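June, evening

Slept badly and was up before 6. The bus out to Pluvholm was late again, so I walked the last part along the canal. My left knee complained, but less than last month. Magdy Mansour had already opened the windows when I got in, and we had coffee before starting.
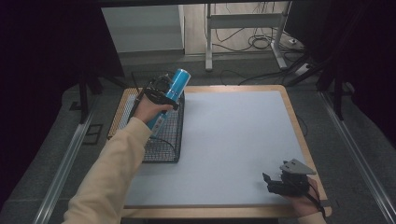
Blue can, wire basket.

Lunch was lentil soup. Paid Magdy back the 20 I owed him from the train tickets. Home by 5, called my sister, and she wants to move the visit to the 16th. I said fine. Need to ask for that day off and find the spare sheets. The tomatoes on the balcony have some yellow leaves at the bottom. Picked them off and watered the rest.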